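I caught Chaltu Birhane in January, right in the middle of budget season (poor timing on my part!), and she still gave me most of an afternoon. She plans equipment for Neltum, and her first arm ate nearly the whole year's money.

"I priced the arm and forgot everything that bolts onto it," she told me. "Gripper, brackets, finger pads, cables. I'd set aside 400 dollars for extras – it lasted 11 days."

Now she keeps a line just for small parts, and she buys fingertip pads in bags of 200. Her colleague Heather Pearce wanted to lease from Brannigan instead, and the two of them went back and forth on it for weeks.

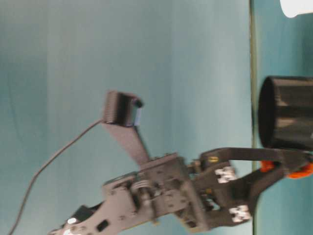 So how do you decide between leasing and buying?

"I look at how long the job will last. Under two years, I lease. Past that I'd want to own the thing, and I'd want spares on the shelf before it shows up."

She's asking for a second arm in the next round, with the gripper and the mounts on the same quote this time. Heather has already sent her three more quotes to read, and I left them to it.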